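Chapter 6
Bedding and the Sleeping Environment

6.1 Heat balance under a cover

A sleeping adult gives off heat through the night at a fairly steady rate. The cover slows the loss of that heat to the room. If the loss is too slow, skin temperature rises and the sleeper begins to sweat; if it is too fast, the sleeper wakes or curls up to reduce the exposed area. The task of bedding is to hold the layer of air next to the skin within a narrow range while the room itself may drift by several degrees.

Most of the insulation in a duvet comes from still air held between the fibers or feathers of the filling. The filling material matters mainly through its ability to keep that air from moving. Thickness when in use, called loft, is therefore a better guide to warmth than weight. Loft is not even across a bed. Folds trap extra air, and flattened areas lose it.
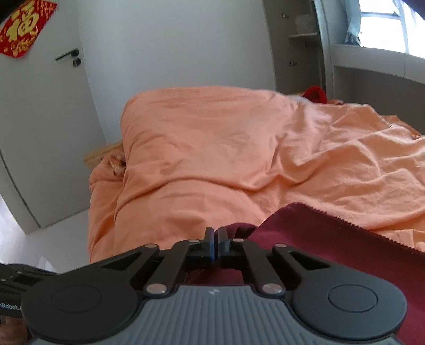
Austra Jõgi objects to loft as the main measure, arguing that it is taken on a flat sample under a light plate, and that a cover draped over a body leaks most of its warm air at the neck and sides. In her view a thinner cover that hangs close can outperform a thick one that stands away from the sleeper. Her objection is taken up in Section 6.4, where drape and edge loss are treated together.

6.2 Moisture

Water vapor leaves the skin all night, even when no sweat is felt. Part of it passes through the cover into the room and part is held in the fabric. Cotton shells take up vapor readily and release it slowly - a cover folded away early in the morning keeps much of the night's moisture. Tightly woven shells hold the filling in place but may slow the passage of vapor.

The Bevdale trial, used throughout this chapter, followed 300 households over 2 winters and collected 1043 usable night records. Room temperature and humidity were logged at the bedside. Table 6.1 lists the cover types and the number of nights recorded for each.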